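Guia de preparação da mesa de sobremesas Ollness
Secção 3: Do tampo vazio ao primeiro prato 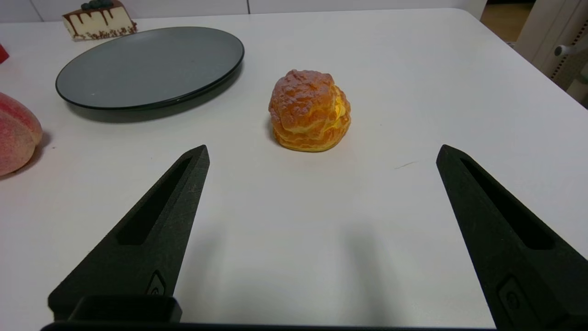

Fig. 3. O choux de creme, o prato cinzento-escuro ainda vazio e a fatia de bolo mais atrás.

Esta secção parte do princípio de que a mesa está montada e firme (ver secção 2) e de que ninguém se sentou nela para a experimentar. Se alguém se sentou, volte à secção 2.

3.1 Preparar o tampo

1. Passe um pano macio, ligeiramente húmido, por todo o tampo. O branco mate perdoa pouco e as migalhas escuras não perdoam nada.
2. Seque com um segundo pano. O mesmo pano virado do avesso conta como o mesmo pano.
3. Coloque o prato de sobremesa a uma mão travessa da borda.

Nota: o prato cinzento-escuro mostra dedadas com grande franqueza. Pegue-lhe pelo rebordo.

3.2 Dispor as peças

4. Comece pelo choux. Pegue-lhe por baixo, com a mão aberta, e pouse-o na vertical, com a base larga para baixo. A crosta estalada fica para cima, que foi para isso que alguém teve o trabalho de a fazer.
5. Verifique de que lado o recheio amarelo espreita entre as camadas. Vire esse lado para o convidado que chega com mais fome.
6. Traga a fatia de bolo com uma espátula e deixe à vista a cobertura clara e os fios de chocolate.
7. Junte a fruta. Um pêssego chega e deve ficar afastado do creme.

CUIDADO: não aperte o choux para saber se tem recheio. Tem. Depois de apertado, terá menos.

CUIDADO: a fatia em cunha tomba para o lado mais fino ao menor encontrão. Não arraste a mesa com ela em cima.

3.3 Servir

8. Passe o choux para o prato só quando o convidado estiver sentado.
9. Ofereça garfo e faca. O convidado vai usar as mãos; ofereça na mesma.
10. Corte o bolo de cima para baixo, sem serrar, e limpe a lâmina entre cortes.

Nota: Costel Krasniqi, que reviu esta secção, insiste em que o choux se come de uma vez. A redação não conseguiu reproduzir o procedimento.

3.4 Problemas frequentes

O creme saiu pelo lado: rode a peça meia volta e continue a conversar.
A crosta amoleceu: passou tempo a mais no frigorífico. Sirva-a primeiro e fale do bolo.
Os frutos do topo caíram: reponha-os com uma pinça de cozinha, de preferência antes de chegarem as visitas.
O prato continua vazio: repita o passo 8.

Para a limpeza final e a arrumação dos pratos Wudik, ver secção 4.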